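Workshop notebook, Textile Conservation, Drultside Regional Collections Store
Entry for 20th April

Subject: washing trial for the Watgate banner lining, continued from the previous entry

The purpose of this session was to settle the rinse sequence for the cotton lining before any treatment of the painted face is considered. The lining has been fully detached under the approved treatment proposal and is being handled as a separate object until reattachment. The painted silk remains rolled in the quarantine bay and was not moved.

Condition before treatment. The lining is a plain-weave cotton, undyed, with general yellowing and a pronounced brown tideline running parallel to the lower hem. The tideline is darkest at the proper left corner, where the banner is understood to have stood in a damp cupboard at the Watgate hall. Surface pH at the tideline was lower than in the clean areas, as expected. There are three old darns near the upper sleeve, all in a thicker thread than the ground weave. They are stable and will be retained as evidence of use. One darn has been worked over a fold, which pulls the weave out of square on the proper right side. It was agreed at the proposal stage that this would not be corrected.

Dye and ink testing. The maker's stamp at the upper corner was tested again with deionised water and with the detergent solution, each under blotter and light weight. No transfer was recorded with water. A very faint grey mark was recorded with the detergent solution after prolonged contact. The mark may be soil and not ink, but the stamp will be treated as sensitive. It is to be kept above the bath line and cleaned locally at a later date.

Test pieces. Trials were carried out on the Kocabaş sample cloth, an aged cotton of comparable weight held in the reference drawers. Strips were cut along the warp, stitched with an identifying mark in polyester thread and artificially soiled in the manner set out in the bench manual. The strips soiled in the earlier session had not dried evenly and were discarded. The discard has been recorded in the materials register.

Method. Each strip was supported on net, wetted out in deionised water, and then passed through one detergent bath at low concentration. Sponging was vertical only, with no dragging of the sponge across the weave. Rinsing followed in three variations. The first used still baths of deionised water, changed at fixed intervals. The second used a slow continuous flow from the wall tap through the softener. The third used still baths with a final alkaline rinse. 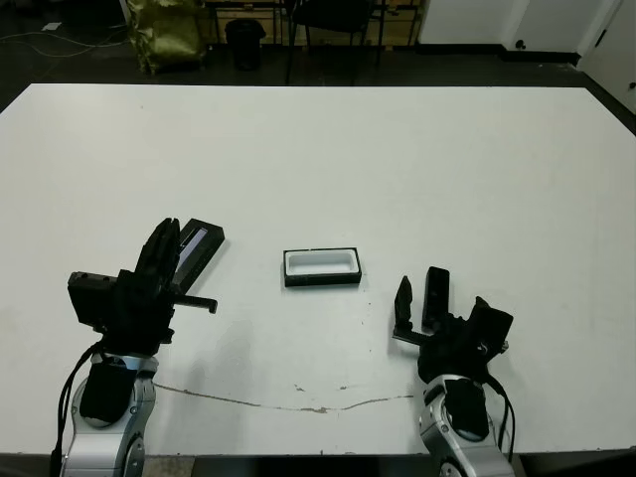 The still baths gave the most consistent result. Strips rinsed under continuous flow were acceptable in colour, but two of them retained detergent along the folded edge, detected by shaking the expressed rinse water in a stoppered tube. The lining has a turned hem along its full length and would be expected to behave in the same way. Continuous flow is accordingly not recommended for this object.

The alkaline rinse brought a small further reduction in the brown discolouration. It also left the handle of the cloth slightly stiffer on drying. Colleagues are invited to compare the strips, which are pinned in order inside the lid of the sample box. Please wear gloves and return them to the same order.

Conductivity. Readings on the rinse water fell steadily across the still baths, with the largest drop between the first and second. The final reading before the alkaline rinse was 62 microsiemens per centimetre, against 144 in the first bath. The meter was calibrated before use. The probe is slow to settle and should be left until the figure has been stable for a full minute. Readings taken too early in the previous session account for the gap in that table, and no attempt has been made to fill it.

Drying. Strips were blotted between cotton sheets and laid face up on a smooth surface, with the grain aligned by hand. Glass weights were placed on the hem edges only. Cold air was used in one case to test whether the tideline would re-form at a drying front. It did so faintly, and the practice should be avoided on the lining itself. Slow, even drying under a second layer of cotton lawn is preferred.

Supplies. The Trovex detergent concentrate is running low. There is 600 mL remaining in the opened bottle, which is sufficient for the lining and for one repeat trial. A new bottle has been requested through the usual form. Blotter stock is adequate. The wide net is frayed along one selvedge and should be re-bound before it is used to lift a wet textile of any size.

Environmental conditions. Relative humidity in the wet room reached 76 per cent during the second set of baths. The extraction fan was then run at the higher setting and the door to the dry workshop kept closed. Colleagues working with adhesives next door are asked to check the wall chart before beginning, as humidity in the corridor remains elevated for some time after a washing session.

Decisions for the treatment record:
Still baths of deionised water to be used throughout.
Detergent bath to be used once only, with the stamp kept clear.
Alkaline rinse to remain under consideration pending comparison of handle.
No forced air at any stage of drying.

Outstanding matters. The lining is longer than the large wash tank and will need to be folded over a padded roller or washed in a temporary bath built on the floor. The temporary bath is favoured, as it avoids a wet fold across the darned area. Polyethylene sheeting and timber edging are held in the outer store and should be checked for splinters and pinholes. The wet room has been reserved for the washing in May. Two additional people will be required for the lift, and a dry rehearsal with a calico sheet of the same dimensions should be arranged beforehand.

Waste water was disposed of to the foul drain in accordance with the site procedure. Sponges were rinsed and hung. The meter probe has been returned to its storage solution.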